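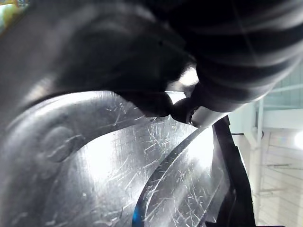
Notes from the Aidoo visit, Lirnham, 2022-11-23

Our packing group went to Lirnham to look at a pick-and-place setup before the equipment budget closes in December. Aidoo integrates the cells there and uses the site to show customers what a line looks like before they order. We were given a morning and a list of prices. What follows is for those who have to sign off on the plan and could not come.

## What we went to find out

We pack small molded parts by hand at two benches. Beliso, our current supplier of bench equipment, has quoted for new benches only. The open question is whether to take that quote as it stands or hold part of the money for a cell that could take over the tray work.

Aidoo's standard offer comes in two sizes. The smaller one is a single arm on a fixed post. The larger one is a two-arm unit with hands, which can be moved between shelves. We spent most of our time on the larger one.

## The hands

The hands have metal finger segments with black tips, and black knit fabric is pulled over the palm. The sleeve is a consumable and is not included in the purchase price. So are the fingertips. Aidoo quotes a set of 3 sleeves with the first order and charges for them after that. I would put sleeves and tips on their own budget line from the start, in the same place we now put gloves.

We asked about clear parts, which scratch easily and are hard for cameras to find. The answer was to send samples. Aidoo runs a paid trial of 1000 picks on the customer's own parts and hands over the log. The fee comes off the order if we go ahead. I think the trial is worth paying for whichever way we lean.
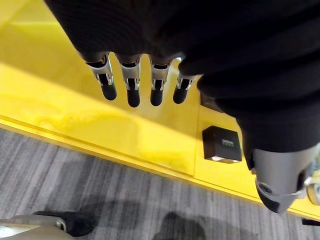
## Shelving and floor space

Aidoo had the work laid out on a yellow two-tier shelf, with black trays on the top level and small square and round pieces on the level underneath. The shelf stands on a black metal frame over ordinary gray carpet. We had assumed we would need a sealed floor, and Aidoo says we would not, as long as it is level.

Shelves are sold separately by Vostent. The lead time is longer than for the robot, so they would have to be ordered first. Our own racks are deeper, and the lower level would be out of reach at the back. Either we buy the Vostent shelves or we leave the back half of our racks unused. 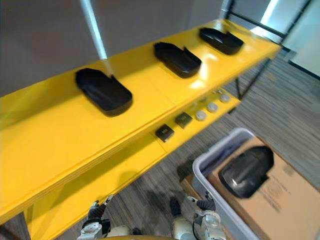 *Photo: packing group, Lirnham visit*

We also need to allow for bins on the floor beside the unit. A plain gray storage bin is fine, but it takes up walking space, and our aisle is 80 inches wide at the narrow end. Somebody should tape out the footprint before we order anything.

## Costs that were not on the price list

- Site survey, charged once, not refundable
- Operator training, priced per person
- Yearly service, $3000, starting in the second year
- Freight, quoted only after the survey

Software updates are included while the service plan is active. If the plan lapses, the unit keeps running on the version it has.

## Where this leaves the plan

My proposal is to accept the Beliso quote for one bench, delay the second, and use the difference for the survey and the trial. The Vostent shelves can wait for the trial log. Aidoo will hold its prices until the end of December, and we still owe them the drawings for the two tray sizes.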